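Nirkgate Card Room
Tournament FAQ

Registration

When does registration open?
Registration opens at 5:30 pm for the evening tournament and closes at the end of the second break. Entries accepted during the final level before the break receive a full starting stack. Blinds and antes missed before seating are not deducted.

What is the buy-in?
The standard buy-in is $100, which includes the house fee. The fee is not refundable once the entry has been seated. Payment is by debit card or cash at the Watkins Street desk. Cheques are not accepted.

Can I re-enter?
Each player is limited to 2 re-entries. A re-entry is treated as a new entry: the player draws a new seat and may be assigned to the same table. Surrendering a live stack in order to re-enter is not permitted.

Do I need identification?
Government-issued photo identification is required on every visit, including from players who hold a Plerell account. A photograph of an identity document on a phone is not sufficient.

Structure

How many chips do I start with?
3000 in tournament chips. Tournament chips have no cash value and must not leave the playing area.

How long are the levels?
Levels run 20 minutes until the end of registration and 30 minutes from that point. The tournament clock is authoritative. If the clock display fails, the floor supervisor times the level with the Timex kept at the desk, and the displayed clock is corrected to match when it is restored.

What form does the ante take?
A single big blind ante is used from level 6. The ante is posted before the big blind. A player whose remaining stack covers only one of the two is all in for the ante first.

How are tables balanced?
Tables are balanced when the difference in player count reaches two. The player due to post the big blind next is moved to the worst available position, which may be the big blind but is never the small blind. Balancing is suspended during hand-for-hand play unless directed by the floor.

Conduct and procedure

What counts as a binding action?
Verbal declarations made in turn are binding. A single oversized chip placed without a declaration is a call. Two or more chips of the same denomination, where removing one leaves less than the call amount, are also a call. Action out of turn is binding if the intervening action does not change.

Are phones permitted at the table?
Phones may be used by players who are not in a hand. Calls must be taken away from the table. Charts, solvers and any form of real-time assistance are prohibited in the playing area at all times, including during breaks if the player remains seated.

Where can I put my belongings?
Bags go under the chair or in the lockers beside the cashier. Nothing may be placed on the rail or the playing surface apart from chips, cards and one card protector. Drinks go on the side trolleys.

What happens if I am absent from my seat?
Cards are dealt to every seat with a stack. A player who is not at the seat when the last card of the initial deal is delivered has a dead hand. Blinds and antes continue to be collected.

Payouts

How is the prize pool divided?
The payout table is posted after registration closes. Fractions are rounded down to the nearest $5, and the remainder is added to first place.

Are deals allowed?
The floor will calculate chip-count or ICM figures on request once the final table is seated. All remaining players must agree. The clock is stopped for one calculation only; any later discussion takes place with the clock running.

How are winnings paid?
By cheque or by transfer to a Plerell account. Transfers initiated after 10 pm are processed the following business day.
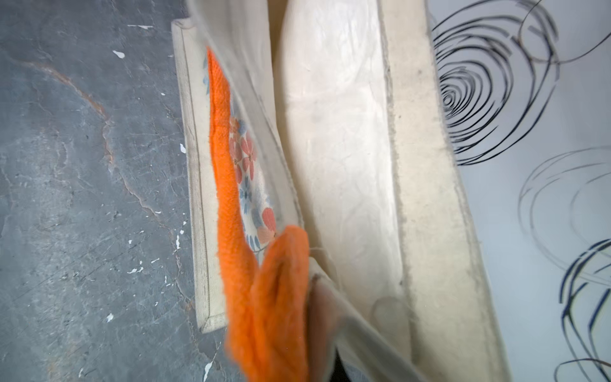 Does the final table use a separate seat draw?
Yes. Seats are redrawn when the field reaches nine players. The button is assigned by high card, with ties broken by suit in the order spades, hearts, diamonds, clubs. Stacks are bagged by the dealer, verified by the player and recounted on arrival at the new seat.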